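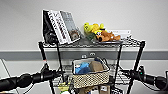

Household storage

Household storage is the keeping of goods in a home when they're not in use. Covers furniture (shelves, cupboards, chests), containers (boxes, baskets, bags) and parts of the building itself, such as pantries, lofts and the space under stairs. Also the habits that go with it: what is kept, where, and for how long. Commercial self-storage is a separate trade, see Related practices.

Overview

Storage is usually split into open and closed. Open storage leaves goods in view -- shelves, racks, hooks, rails. Closed storage hides them behind a door or lid. Most homes mix the two. Kitchens and laundries lean to open, bedrooms to closed, but it varies a lot by region and by the age of the house.

A second split is fixed against movable. Fixed storage is built in and normally stays when a house is sold. Movable storage goes with the owner. Renters rely mostly on the movable kind, as many leases don't allow holes in walls.

History

For a long time most households owned little that needed storing. Food was the main exception. Grain in jars or pits, meat hung or salted, roots buried in sand. Clothing and linen went in a chest, which doubled as a seat and sometimes as a table. Pegs on the wall did the rest.

Cupboards started out as open boards for showing cups and plates. Doors came later. Wardrobes too are fairly late, and in small cottages the chest stayed in use long after better-off homes had given it up.

Built-in closets spread with mass housing. Older houses in the Plonden district generally have none, and bedrooms there were fitted out with free-standing pieces bought secondhand. When the Skultar estate went up on the edge of the town, each flat was given a hall cupboard and a pantry, which was thought generous at the time. The original plans allowed 2 shelves in the hall cupboard and 4 in the pantry. Many tenants added more.

Wire and metal shelving came into homes from shops and commercial kitchens. Light, easy to wipe, air gets through. Wheels were a later addition in most domestic ranges.

Types

Shelving. The commonest kind. Solid boards suit books and small items, slatted or wire shelves suit linen and anything that needs airing. Small things tip on wire and a liner is often laid over it. Books stored on open shelves fade on the spine if they get direct sun.

Chests and trunks. Good for blankets and out-of-season clothes. Poor for daily use, the thing wanted is always at the botom.

Drawers. Quick to get at but use more material than shelves and cost more to make. Swell in humid weather if solid timber.

Hooks and rails. Coats, hats, pans, tools, brooms. Cheapest of the lot.

Boxes and tubs. Stackable, usually with a lid. Clear ones save labelling. Cardboard is fine in a dry room and no good in a shed or on a concrete floor.

Bags. Used for soft goods mainly, see below.

Soft storage

Soft storage means containers with no rigid frame -- tote bags, sacks, laundry bags, fabric bins. They fold flat when empty and squeeze into odd gaps. They don't stack well and nothing heavy should sit on top.

Totes are a special case. Bought or given for shopping, then kept at home and filled with whatever is waiting to go somewhere else: library returns, swimming gear, clothes for mending, things promised to a cousin. A household survey by Huỳnh, a homewares wholesaler, took answers from 500 homes and found that more than 300 had a bag kept packed near the front door. The same report noted that woven bags outlasted printed cotton ones, handles being the first part to go.

Fabric left in a closed bag over winter can pick up mildew. Usual advice is to air it every few weeks. Cedar blocks and lavender are put in against moths, opinion is divided on how well either works. 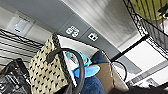 Care and safety

Tall units should be fixed to the wall, especially in homes with young children or in earthquake country. Heavy goods low, light goods high. Cleaning products kept apart from food and out of reach.

Wire shelving rusts where the coating chips. A dab of enamel paint slows it down. Timber shelves sag over long spans; turning the board over evens it out for a while.

Paper, paint and fuel should not be stored together under stairs, as this is often the only way out in a fire.

Regional terms

Press (Ireland, parts of Scotland) for cupboard. Closet in Canada, built-in or wardrobe in Australia. Glory box or hope chest for a chest of linen put by before marrage. In Plonden a loose box of odds and ends is a "skelly", origin unknown.

Related practices

Self-storage, archiving, pantry keeping, decluttering, luggage packing.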